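Rearranging the bottle corner

Posted in Kitchen, Saturday

The old arrangement had the kettle by the hob, the formula in the wall cupboard and the bottles on a rack at the far end. A night feed meant crossing the kitchen three times. I put up with it until August, then moved everything to the stretch of worktop beside the sink, which gets the least use for cooking and is closest to the tap.

The worktop is granite, black with a white speckle, from a Prolville showroom clearance. It is a poor choice of colour for this job. Formula powder shows on it immediately, and so does every drop of hard water once it dries. I wipe it more often than I would wipe a pale surface and it looks worse for most of the day. The stone itself is fine. It takes a hot kettle without complaint and the joints have stayed flat.

The kettle is the small steel one. I did look at a Farketti with a temperature display and decided against it. It takes up twice the depth, and our guidance is to make up feeds with water boiled and left no longer than half an hour, which a kitchen timer handles well enough. The small kettle boils quickly because there is so little in it. I fill it fresh each time and do not reboil.

Formula went from the tin to a clear jar in the first week and I am still undecided about that. The advantage is that I can see the level. The disadvantage is that the tin carries the batch number and the date, so I write both on a strip of tape inside the cupboard door, and wash and fully dry the jar before a new tin goes in. The scoop stays with the powder it came with. Scoops differ between brands and are not interchangeable, even when they look the same size.

Order of work, as it currently stands:

Boil the kettle and start the timer.
Wipe the worktop, then wash hands.
Take the bottle parts out of the steriliser (ours is a Dundel, second-hand, noisy).
Water into the bottle first, read at eye level with the bottle standing on the counter.
Level scoops, flattened with a clean knife and not packed down.
Teat and collar on, cap on, swirl or shake until there are no lumps.
Cool under the tap, dry the outside, test on the wrist.

Reading the water level at eye height matters more than I expected. From above, I was consistently out by one small division. The knees have to bend.

The collar is the other weak point. Too loose and it leaks at the thread. Too tight and the teat collapses during the feed, as no air gets back in. I turn it until it stops, hold the bottle low down with the other hand, and leave it there. If it drips when tipped, the teat is usually seated crookedly and more force will not cure it. Take it off and pull the teat through again.
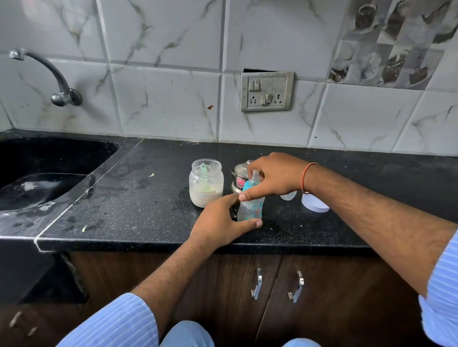
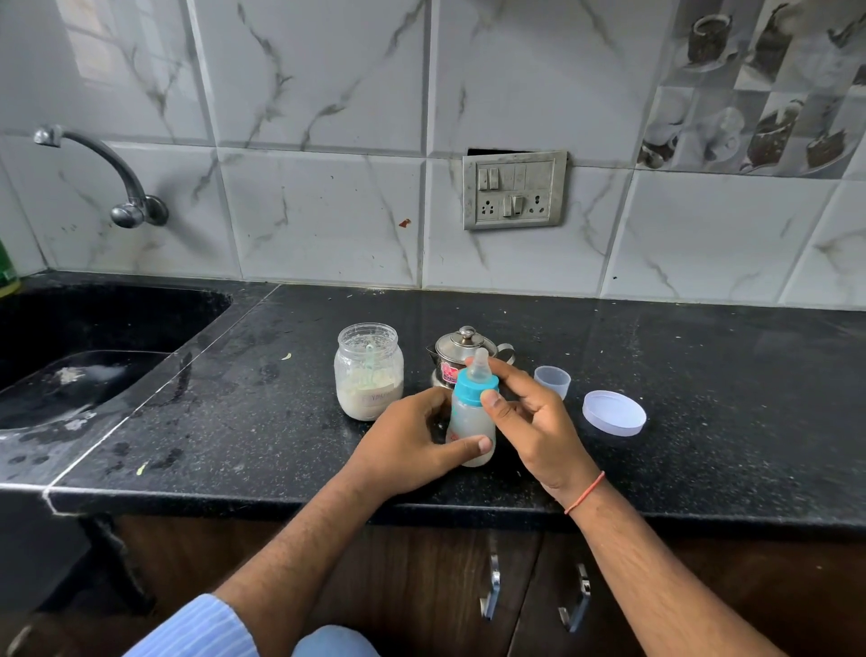
Two things are still unresolved. The first is where loose lids should live. At present they land wherever there is a gap, and a lid on a worktop is a lid that needs washing again. I have a shallow Roman tray in the garage that might do, provided it fits between the kettle and the wall. The depth there is tight and I have not measured it.

The second is the washing-up. Bottles left until morning develop a film that the brush does not reach at the shoulder, so they now get a cold rinse straight after the feed and a proper wash later - hot water, bottle brush, teat turned inside out. The sink gets a scrub before any of that. Black sinks hide nothing either, as it happens, and ours needs descaling again.

I will measure for the tray this week. If it does not fit, the kettle moves forward by a hand's width and the lids go behind it.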